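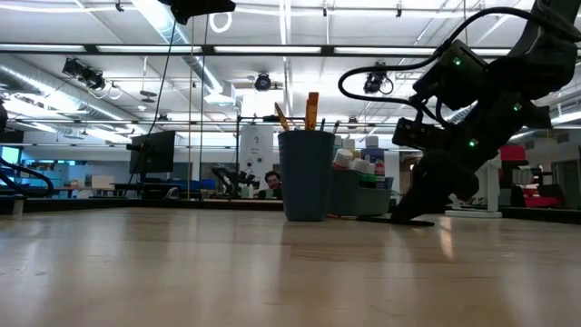

A plastic cup of tools and a bin of small bottles on a light wooden tabletop.

Tabletop organizer

A tabletop organizer is any small container, or family of containers, kept on a table, desk or workbench to hold the things a person reaches for most often. The name covers a great many humble objects, from the pencil cup and the letter tray to the open bin, the divided caddy and the little turntable that spins around to bring the vinegar within reach. Some are bought for the purpose, and a good many more began life as something else altogether — a jam jar, a coffee can, a mug with a missing handle — and were put to work because they happened to be the right height.

History

People who write, sew, paint or mend have always needed somewhere to set down their tools, and containers for pens, brushes and ink are known from many parts of the ancient world. Wooden writing boxes with fitted compartments were common household goods for centuries, and they often traveled with their owners. The standing cup is simpler than any of these, and potters, basket makers and tinsmiths all made versions of it.

Molded plastic changed the trade in the twentieth century. Bins could now be made light, washable and cheap, and in colors to suit the kitchen or the schoolroom. In the mill town of Dullgate, where wooden trays had been turned out for the local thread shops, the last of the tray works switched over to plastic and for a time employed 400 people. Its best-known line, the Welia, was a set of 6 nesting bins with rolled rims, and older residents of the town still call any small bin a welia, whoever made it.

Types

Upright cups suit long, thin things such as pens, brushes, scissors and screwdrivers. A heavy base is a great help here, for a light cup filled with tall tools has a way of toppling over at the least convenient moment. Some makers pour a little sand or plaster into a false bottom, and home crafters have long done much the same with a handful of dried beans.

Open bins are better for short, wide things: bottles, jars, spools, tubes of glue. A bin with straight sides wastes less room than one with sloping sides, though the sloping kind stacks more neatly when empty and is usually the cheaper of the two to ship.

Caddies join several compartments under one handle, so that the whole collection may be carried from room to room. They are much loved by cleaners, art teachers and anybody who does a little of their work in every corner of the house.

Turntables, often called lazy Susans, are found mostly in kitchens and on dining tables, but they also turn up in sewing rooms and paint shops.

Regional forms

In the hill district of Rerkura, the usual organizer is a squat basket called an azar, woven from split cane and lined with cloth. It traditionally has 2 pockets, a deep one for shears and a shallow one for thread and wax. The craft museum there keeps a collection of 1,094 baskets, many of them given by families who had used the same one for generations, and the linings alone — patched, repatched and patched again — draw visitors from quite a distance. A basket fair is held in the district each May.

Care and cleaning

Plastic organizers may be washed in warm water with dish soap. Cane and wicker should be brushed out dry and wiped with a damp cloth, then left in an airy place well away from direct sun. Wooden trays do well with a thin coat of wax once in a while, and felt pads under the corners will spare the table underneath from scratches.

See also

Desk set
Pencil case
Sewing box
Spice rack
Toolbox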